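Flat pack wardrobe, is the hinge supposed to move this much??
Home > Around the House > Furniture and Storage

gumboot_gaz
Righto. Bought the two door Kandum wardrobe in May, $400 on special, finally got round to building it in the spare room. Carcass went up fine. Doors are on but the left one sags, there's a gap at the top you could post a letter through and it rubs at the bottom. Hinges wobble if I lift the door. Is that normal or have I stuffed it? Instructions are all pictures, no words, last page is a bloke frowning at a crack.

Room has carpet if that matters.

tealeaf_58
Carpet matters heaps. Is it level? Put a spirit level across the top, not the floor. Mine was out by a fair bit from the carpet edge strip at the back, doors looked drunk. Bit of packing under the front corner and they came good on their own.

sparrowfart
^ this. Level first, hinges second. Everyone goes straight for the hinges.

gumboot_gaz
Level says it's leaning forward a smidge. Will pack it tomorrow arvo. But the hinge wobble is seperate I reckon? The plate itself moves on the side panel.

mallee_root
If the plate moves, your screws have stripped the chipboard. Did you drive them in with a drill by any chance

gumboot_gaz
...might have. Impact driver. It was what was on the bench

mallee_root
There's your problem. Chipboard has no grip left once you spin the screw in it. Should be doing hinge plates by hand or with a little screwdriver with the torque collar wound right back.
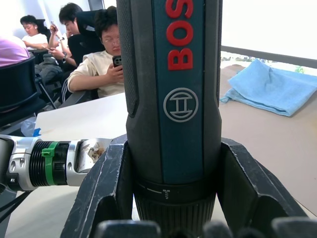 Bosch cordless, this sort of size. Collar's the ribbed bit down the bottom.

Start on the lowest number, go up one at a time till it just pulls snug. Stop there.

dunny_budgie
Disagree, hand screwdriver only for flat pack. Always. You can't feel anything through a powered one, clutch or no clutch. I've built three kitchens worth of Cokero cabinets by hand and not one stripped hole.

mallee_root
And how are your wrists

dunny_budgie
Rooted, thanks for asking. Holes are perfect though

sparrowfart
Clutch is fine if you set it low. People just leave it on the drill setting and blame the tool.

tealeaf_58
Anyway, fixing it. Matchsticks and PVA. Snap the heads off, dip in wood glue, jam two or three in the hole, trim flush, leave overnight, screw back in by hand. Works a treat.

dunny_budgie
Matchsticks are a bodge. They crush. Drill the hole out, glue a bit of hardwood dowel in, new pilot hole. Proper job.

tealeaf_58
It's a spare room wardrobe not the Opera House. Mine's been on matchsticks since we moved in.

dunny_budgie
Mind you don't drill right through the side panel if you go the dowel way. Tape on the bit for depth. Ask me how I know

prickly_moses
Other option if you don't want to glue anything, shift the hinge plate up a bit and use fresh holes. Depends if the door hinge cups let you. On the Kandum ones they don't, I dont think, holes in the door are pre-cut. So forget I said that.

Did you fix it to the wall btw? You don't want that tipping with both doors open on carpet.

gumboot_gaz
Not yet. Bracket's still in the bag. Wall's plasterboard, studs god knows where.

prickly_moses
Find the studs. Magnet on a string will pick up the plasterboard screws. Don't trust those plastic plugs with a full wardrobe.

sparrowfart
Seconded. And take the doors off before you shift it again, they weigh a tonne and that's probably half of what tore the screws.

ute_and_a_half
Should've bought the Prustness one. Metal inserts for the hinge screws, never strips. Bit dearer.

mallee_root
A bit? It's nearly twice the price and the drawers are rubbish.

ute_and_a_half
Drawers are fine if you don't overload them

mallee_root
They're drawers mate

gumboot_gaz
Update. Packed the front with an offcut of ply, top is dead level now. Gap shrunk by more than half straight away so cheers tealeaf. Bottom plate was the stripped one, two holes gone. Went matchsticks (sorry budgie), glue's drying, door's leaning in the hallway and the dog is not happy about it. Found a stud too, magnet trick worked first go.

dunny_budgie
Report back in a year when they let go

tealeaf_58
They won't. Once it's hung do the final adjusting with the front hinge screw, that's side to side. Back one is in and out. Quarter turns.

gumboot_gaz
Door back on. Quarter turns top and bottom, gap's even, no rubbing. Plate's solid. Bracket is going on tonight, then I've got the matching Kandum drawers to do, still in the box

mallee_root
Put the impact driver in the shed first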